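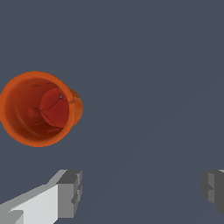 7.4 When the Gripper Misses the Cup

Sooner or later every new cell gives you a run where the fingers head for the wrong spot, and it can be a little disheartening after a long set-up. Please don't start changing settings all at once! In the simulator, the wrist view will usually tell you most of what you need, so take your time and go through the steps in order.

1. Press Pause in the Zeranport panel. The simulated arm holds its pose and the wrist view stays up.

2. Look at where the cup sits compared with the gap between the fingers. For a sound approach, the cup should be heading into that gap. If the cup is up and to the left while the fingers stand open over bare background, you have an offset fault, and the log will most likely show code 263.

3. Write down the code and the step number before you do anything else. Resetting clears them both (Masanobu Fukuda lost a whole Sunday of runs that way, and he'd want you to know).

4. Open Camera, then Mounting, and compare the saved distance with the one on your set-up sheet. On the Hollis wrist bracket it should read 280. 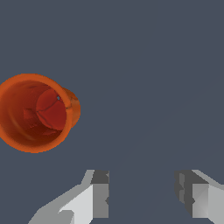
If the two numbers match, leave them alone and go on to step 5. If they don't, type in the value from the sheet, choose Save, and load the scene again from the start — a resumed run keeps the old value, which has puzzled more than one of us.

5. Check the cup model while you're there. Thin dark lines across the red bottom, or a tiny speck of background color showing in it, point to a worn mesh file. Reload the cup from the Silov parts folder. A bad mesh can confuse the grasp finder even when the camera is set up just right.

6. Run the approach again at 18 percent speed with the Close command turned off. Watch the fingers all the way in.

Note: The handle counts as part of the cup's outline. If the aim point keeps drifting to the right of the rim, turn on Ignore Handle and repeat step 6.

CAUTION: Never send a program to the real arm while code 263 is still in the log. An open gripper that misses the cup keeps going down to its target height, and on a real table that means a collision. Keep everyone outside the guard, and keep one hand near the stop button during the first real run.

If the fault comes back after all this, save the log and send it to Takumi Kikuchi on the support desk, along with your set-up sheet. Section 19 lists the other codes.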